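The Year I Stopped Cooking for Company

I used to think a dinner party had to nearly kill you. My record was 32 things on a single shopping list (I found it in a coat pocket in July, and it still made me sweat). Three kinds of salad! Who was I trying to impress?

Then my friend Mwende Bakilana moved to Lelcombe and had eight of us over the week she got her keys. We got a big pot of beans, bread from the corner store and a bowl of oranges. She sat down the whole night, and I don't think I'd ever seen the person cooking sit down before. I drove home a little jealous.

So I copied her. My first try was lentils with fried onions on top, and I burned the onions because I was on the phone with my brother, and everyone ate them anyway and Josphat Muriithi asked for more of the black bits. He's been coming back ever since, usually with a pie from that bakery in Clellgate, the one with the terrible parking.

What I had to give up was doing everything at the last minute. I'd always have every burner going at ten to seven, shouting at people to stay out of the kitchen. Now it's one pan, and if it won't fit in the pan we don't eat it.
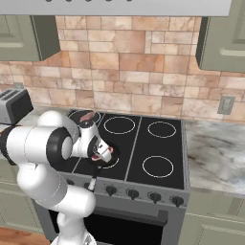

What I make now

Mostly eggs in tomato sauce, if you want to know. Chickpeas and greens when it's cold. I did a fish stew once and it was lovely, but I smelled like a harbor until the next morning, so maybe just the once. Dessert is whatever Josphat brings, and if he forgets, there's always toast with butter and sugar.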